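Refurbished desktop board, CPU already fitted – do I have to take it out and redo it?

Posted by Kirsten Brynjólfsdóttir
Last updated 14 Apr 2024

I bought a second-hand board with the processor already in it from a shop called Stullier. The listing said "tested, ready to build". I have my doubts about "tested", as it arrived with no paperwork beyond a packing slip and a leaflet for a cleaning kit called Fulter that I never asked for.

My brother-in-law says I must lift the processor out, check every pin in the socket, wipe it all down with the Fulter stuff and put it back before I so much as plug in a stick of memory. The seller says to leave it alone. One of them wants to feel clever and the other wants to avoid a return, so I don't fully trust either.

Also, do I need to change the coin battery on principle? And does it matter which memory slots I use? I have two sticks, same make, same size, bought together. The shop's page says "any slot", which sounds lazy to me.

I've built one PC before, years ago, and it worked in the end. No cooler on yet. I have paste, a decent screwdriver and an evening.

14 comments

Eliseo Villalobos

I'd ignore your brother-in-law, mostly. I have heard the "always reseat it" advice for years and I have yet to hear a good argument for it. If the lever is down and hooked under its catch, the frame is sitting flat and the processor isn't tilted, then taking it out gives you one thing you didn't have before, a chance to bend something. On the sockets that have the pins in the board, those pins are very fine and they do not forgive a dropped corner.

The time to open it up is when there's a reason. It won't start, or it only sees half the memory, or there's old paste down the side of the frame. "It came from a shop" isn't a reason, though I'd agree it isn't much of a comfort either.

What I would do before fitting the cooler is look at the whole thing under a good lamp, with the power off and nothing connected. Tilt it about a bit. You're looking for a scrape across the small parts between the slots and the socket, where somebody's screwdriver has slipped, and for capacitors with domed tops. Flat tops are what you want. A domed one means send it back and don't let them talk you round.

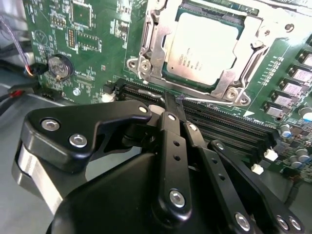

As for the memory, "any slot" is lazy, you're right. Two matched sticks normally want to go in a particular pair so that they run together. On a lot of boards with four slots that's the second and fourth counting away from the processor, but don't take that from me or from anyone else on a forum. Get the model number off the board, find the manual and use the little diagram. If you can't find a manual for it I'd start wondering what you've bought.

Open the clips, line the notch up with the key in the slot, and push down at both ends until it clicks. It takes more force than feels polite. If it won't go at all, it's the wrong way round or the wrong type, and leaning on it won't change that. Some boards only have a clip at one end, so don't go hunting for the other and decide it's been snapped off.

Start with one stick. Put it in the slot the manual gives for a single stick, see if the machine gets to the setup screen, then switch off at the wall and add the second. It's dull and it takes longer, but if something's wrong you'll know which half to blame.

Marked helpful by 7 people

Aino Rantala

just put both sticks in and turn it on, if it beeps swap them. never read a manual in my life. I'd change the battery every time though, they all go flat

Marked helpful by 1 person

Kolbrún Holst

I don't agree with the reply above on either point. Plenty of newer boards have no speaker fitted, so you can sit there waiting for a beep that isn't coming and decide the thing is dead. Look for small fault lights on the board and check what they mean in the manual.

On the battery: change it if the clock loses time or the settings vanish when you unplug the machine at the wall. Otherwise leave it. If you do change it, read the type off the face of the old one and buy that, note which side was facing up, and ease it out with something plastic. Be wary of the very cheap packs. I bought one from a discount place called Frandsen and two of them were flat out of the wrapper, so "I put a new one in" doesn't prove much unless you've tested it. Changing it will usually wipe your settings as well, so you'd be setting the date and boot order again.

I'm with Eliseo on leaving the processor where it is. The one thing I'd add is to look at the metal top of it. If there's old paste, take it off with isopropyl alcohol on a lint-free cloth, wiping inwards so you don't push the muck over the edges. I can't say what's in the Fulter bottle and the leaflet probably can't either. If it doesn't list what it's made of, it can stay in the box.

Then a small blob of new paste in the middle and the cooler on top, tightening the screws a few turns each, corner to opposite corner. Don't spread it with a finger, and don't run the machine without the cooler on "just to see if it starts". People do say that's fine for a second. Maybe, but plugging in the fan first costs you nothing.

The word "tested" on listings usually means it got as far as a setup screen once. I'd ask Stullier in writing how many memory slots they tried, and keep the reply. If they say all of them, you've got something to hold them to when one turns out dead. Try each slot yourself, one stick at a time, while you can still send it back. Don't wait until August and then find out.

Marked helpful by 6 people

Kirsten Brynjólfsdóttir

Thanks, both of you (and Aino, sort of). I've written to the shop. They replied with "all our boards are fully tested", which doesn't answer what I asked, so I've written again. Found the manual under the model number and it does want a particular pair, so "any slot" was wrong. Leaving the processor in for now. Brother-in-law not pleased.

1,529 views – 6 shares

Contact us | © Storico Community Help | Back to top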